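Household Tips: Teaching a Machine to Fold, and Whether You Should Bother

I have been promised a laundry robot for most of my adult life. What has turned up so far is the homework. Outfits like Raltarero and Suvton now talk about ordinary people showing a machine how to handle clothes, either with grippers you hold and squeeze yourself or with a remote control that drives an arm across the room. I have my doubts about the payoff. If you are going to do it anyway, you may as well do it well.

Start with the bed. It is at a decent height, it holds a lot of clothes, and you can sit beside it. A woven mat over the sheet gives you a firmer surface than a soft quilt. Leave the finished pile at one end and work at the other. 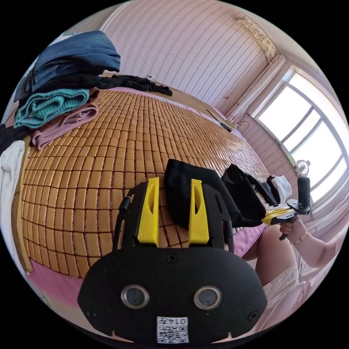
Is it better to show the task by hand or by remote control?
By hand, for cloth. Squeezing a gripper yourself, you feel the fabric tug and you adjust. With a remote you are guessing from across the room, and a shirt takes so long that you begin to hate the shirt.

Remote control earns its keep with hard things that stay put, such as jars and drawers. The Vevero people say their remote setup does laundry too. I sat through 13 tries at one towel and would call 3 of them folded.

Black clothes are a nuisance. Black on black hides every edge and seam, and if you can't find the hem in the picture afterward, I don't see how the machine is going to. Do them in good daylight, with the curtains pulled back, and spread the garment out before you pinch it.

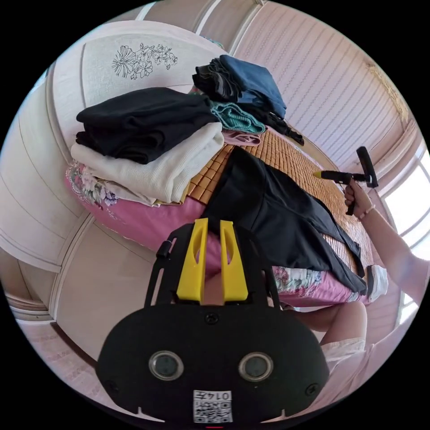 Then there is speed. Most of us fold fast and sloppy, with a flick at the end to get the sleeve under. Don't flick. A flick with a gripper sends the sleeve wherever it likes, and you have just taught somebody's machine to throw laundry. Pinch, lift, carry, lower, let go. It feels silly for the first ten minutes and boring after that.

Pinch less cloth than you think. A big handful looks secure but comes down as a lump. Take a corner or a bit of edge, close the fingers all the way, and lift a few inches before you go anywhere with it.

With two grippers, decide which hand leads and keep it that way for the whole pile. The other one holds. 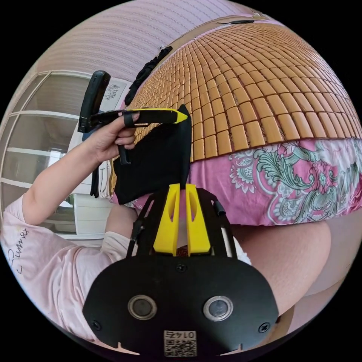

Holding is the dull half of the job and the half people rush. If the holding hand lets go early, the whole garment slides toward you and you have to begin again. Begin again properly, too. Shake it out, lay it down, start from the first pinch. The Malinowski handout I was given says to keep your mistakes in, so the machine can learn how to recover. Maybe. I would keep a dropped sleeve that you picked up neatly and throw out the one where you lost your temper.

As for how many times is enough, I have been told 139 and I have been told 232, both by people who sounded sure. Neither could tell me what happens when the machine meets a fitted sheet.

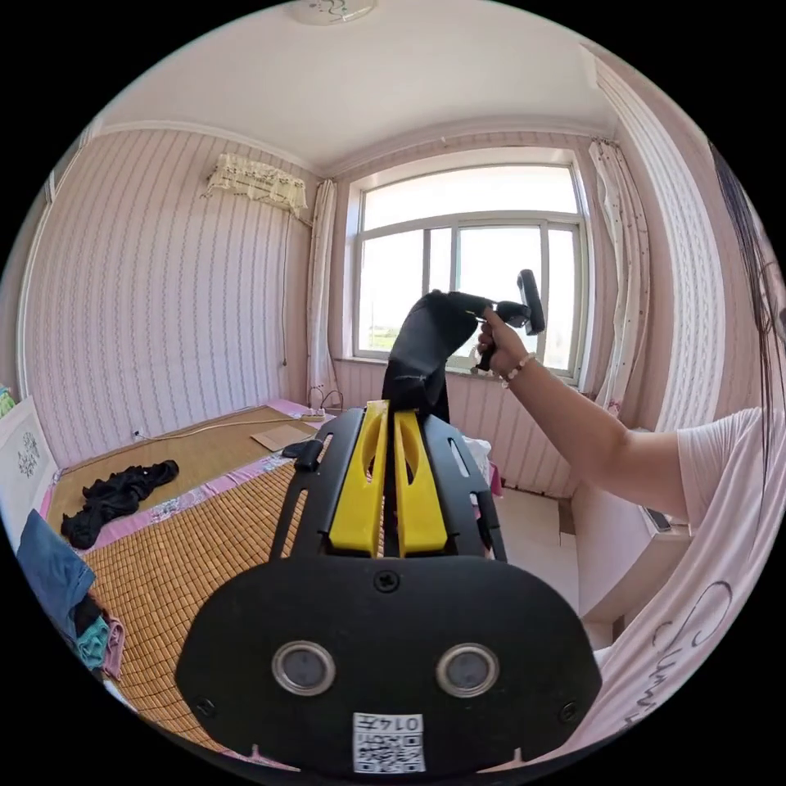 By the Household Tips columnist

A few small things to finish. Keep long hair tied back if it falls in front of your work. Move chargers and cords to the far side of the bed, well out of reach of a sleeve. Rest your wrists every so often, as a trigger grip is harder on them than folding by hand. Stop when the daylight goes.

And put the clothes away when you're done. Whatever the machine learns from all this, it won't be doing your drawers by May.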